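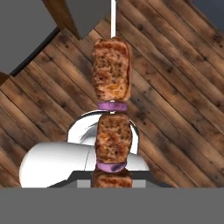
From: Edith Huaranga
To: kitchen-floor list
Subject: Re: What happens to the prep shift?

Tavion Lyons wrote:

> I'll ask it here so everybody gets the same answer. Rommel says
> the simulation work on Obi is going well and the real arm could be
> bolted down in the Hiltska kitchen by July. Fine. What are the
> prep people supposed to do once it's there? I have two on skewers
> every Sunday and they've both asked me if they should be looking
> for something else. I told them no. I would like that to be true.
>
> Also, has anyone on the software side ever worked a shift in a
> kitchen? Not a trick question.
>
> Tavion

Tavion,

Second question first. Si-eun did four years on a grill. Rommel once carried a tray. I did the dish pit at Trirnetti when I was nineteen and I still can't hear a sprayer without checking my shoes.

On the first one, your two keep their hours through the trial. That's in writing from Pravitholm and I've asked Aoi to post it by the time clock, where people will read it, and not on the portal, where people won't. What changes is what's in the hours. The plan has Obi handling finished skewers and putting things on and off shelves. Cutting, seasoning, threading and anything involving an opinion stays with people. Somebody also has to load the arm's station, clear it, and hit stop when it gets ideas. That somebody should be paid for knowing how, and I've said so to everyone who'd stand still long enough. The rate isn't settled. I'd rather tell you that than send you a smiley face.

The part I think gets skipped in these talks is the shelves. Your crew keeps things where their hands expect them, and half of what they know was never written down because it didn't need to be. An arm needs it written down. Which shelf, which way round, how close to the edge. In the rendered version we have the fingers pointing into a tall white shelving unit, right over a flat red piece that could pass for a meat patty, with a little round red thing by itself on the shelf above. To Rommel that's two objects and a grasp problem. I showed it to Si-eun and she wanted to know who puts anything there, on that shelf, at that height, and would they like to be the one bending down for it 100 times on a Sunday.

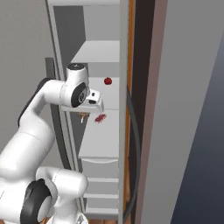

Reach is where I'd like your people in the room before July and not after. The arm gets at that shelving by coming up from below and bending over to reach in from the side, so whoever works next to it loses that side. Your prep corner is 49 inches from the counter to the cooler door. I measured it twice, and the second time I was holding a hotel pan and had to let Aoi by. Put an arm in there and either the cooler door or the person gives something up, and the door is screwed to the wall.

So, two requests. Ask your Sunday pair if they'd come look at the layout with Rommel for an hour, paid, before it's locked. He'll bring the simulation on a laptop and they can tell him what's wrong with it. He says he welcomes this – we'll see how he is by minute forty. And send me whatever jobs on that shift they'd be glad to hand over. My guess is carrying. If it's something else, I want to know before we automate the one part of the day they liked.

On the retraining form that went out last week: ignore the box marked "career aspirations." It came with the template. Aoi is getting it taken off.

Edith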